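3. Clearing the table: packaging waste after a shared meal

3.1 Setting and materials

The first part of the study dealt with what is left on a table when food bought in packaging has been eaten. Earlier work at Dretositz had treated table waste as a single quantity, weighed at the end of the day. Such a measure is useful to those who pay for collection, but it says little about the way the material lies on the table or the order in which it is best removed. We therefore chose to look at the table itself, in the state between the end of a meal and the moment the surface can be used again.

The table was white, with rounded corners. At its left end stood a blue tray holding one pale green plate. The tray and plate were treated throughout as items to be kept. Everything else on the surface was treated as waste and was meant for a bin at the right of the table. Brown paper bags and crumpled bags with a silver surface made up the greater part of the waste by area, and both kinds proved harder to describe than we had expected, as a crumpled bag has no settled shape and its outline changes each time it is moved.
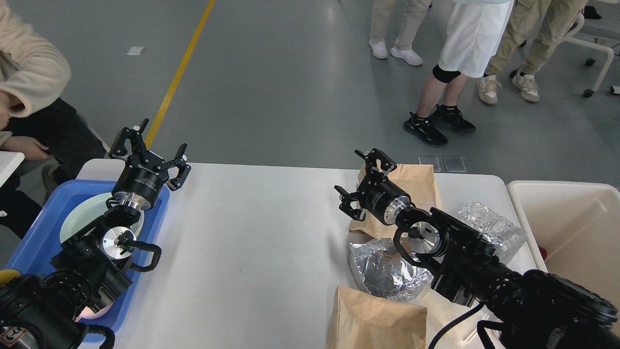 Zorica Radonjić and Stavros Stoyanova
Department of Household Studies, Farilano
Received 7/24/18

3.2 Describing the items

Each item was entered under its material and its posture. Material was recorded under four headings: paper, foil, clear plastic and card. The headings refer to what can be told by eye. A bag with a silver inner face and a clear outer layer may be of one material or of several, and no attempt was made to separate these. Where two observers differed, the item was entered under both headings and marked for later discussion.

Posture was recorded as standing, lying, folded or crumpled. These terms are not exclusive. A paper bag may be creased along its whole length and still stand, and a bag that has been folded flat may keep enough spring to open again when it is let go. Standing bags deserve particular notice. They hide what is behind them, and an observer seated low at the table will tend to miss small items which are plain to one standing over it.

Cups were entered separately. A cup on its side can roll, and its open end was recorded together with its position. In the Carrasco method, which we followed in other respects, cups are left until last. We found no strong ground for keeping this rule where the cup lies near the edge of the table, and the written procedure was changed in March to allow the observer to decide.
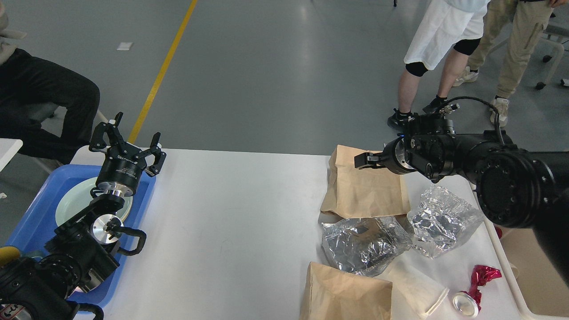
Figure 2. Paper bags, crinkled plastic with silver reflections and a clear plastic cup on its side. The tray and plate are at the left.

3.3 Order of removal

Two orders of removal were compared. In the first, items were taken by material, all paper before any foil and all foil before any plastic. In the second, they were taken by position, starting with whichever item lay on top of or in front of the others. The first order is the one usually advised where waste is to be sorted. It has the merit that the bin can be changed between materials, but it requires the person clearing to reach past items that will be removed later, and light bags are easily pushed along the surface in the process.

The second order gave a clearer table at an earlier stage. It is also closer to what people do at home when they are not asked to think about it. Radonjić (field notes, Brasex kitchens) records that most households begin with the largest item, whatever it is made of, and put smaller pieces inside it if it is open. We did not permit this last practice, as it mixes the materials and conceals the contents from the person who empties the bin.

Foil bags were the subject of some debate. They weigh very little and take up a good deal of room, and a bag that has been pressed flat will often recover part of its bulk once inside the bin. The procedure as first written asked that each foil bag be pressed before it was dropped. This instruction was withdrawn. It added a step for every bag and did not, in our judgement, make enough difference to the space remaining.
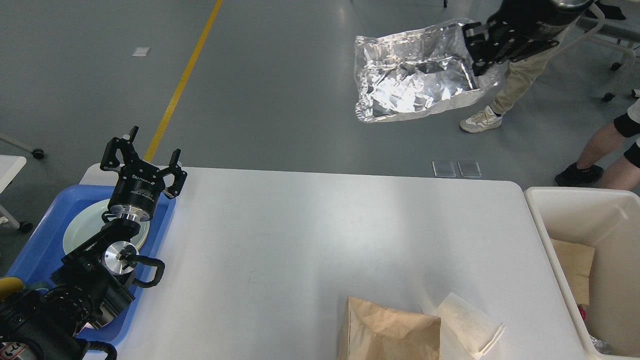
The size of the bin opening mattered more. A wide opening allows a crumpled bag to be let go from above without being guided in, whereas a narrow one calls for the bag to be turned. Card should be placed against the inner wall, where it leaves the middle of the bin free. Small items present no difficulty of this kind, but they are the ones most often overlooked, and the observer was asked to check the table once more after the last large item had been taken.

3.4 Items to be kept

The tray and plate were placed at the end of the table furthest from the bin. This arrangement was adopted so that the path between the waste and the bin would not cross them. It is a simple measure and may be recommended for canteens where crockery and packaging are used together. In the Farilano canteen the two had been returned on the same side, and plates were now and then found among the bags.

Whether the kept items should be cleared before the waste or after it remains open. Stoyanova prefers that they go first, on the ground that crockery is the only thing on the table which can be broken. The contrary view is that a tray left in its place marks the limit of the area to be cleared and gives the person working a fixed point to return to. The present procedure leaves the tray where it is until the rest of the surface is free.

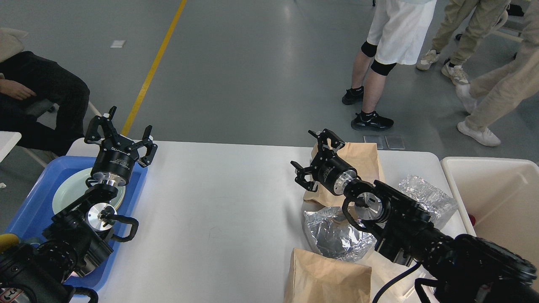
Figure 4. Brown paper bags and silver foil on the table, with the beige bin at the far right.

3.5 Limits of the procedure

The procedure was written for light, dry packaging and has not been applied to food remains or liquids. It assumes one table and one bin. Where paper and foil are collected apart, a second bin would be needed, and its place in relation to the first would have to be settled before the two orders of removal could be compared again. The effect of table height was not examined. The wording of the posture headings is under review, in particular the use of "folded" for bags that have been creased by handling alone.

Contact: Department of Household Studies, Farilano | © The authors | Back to top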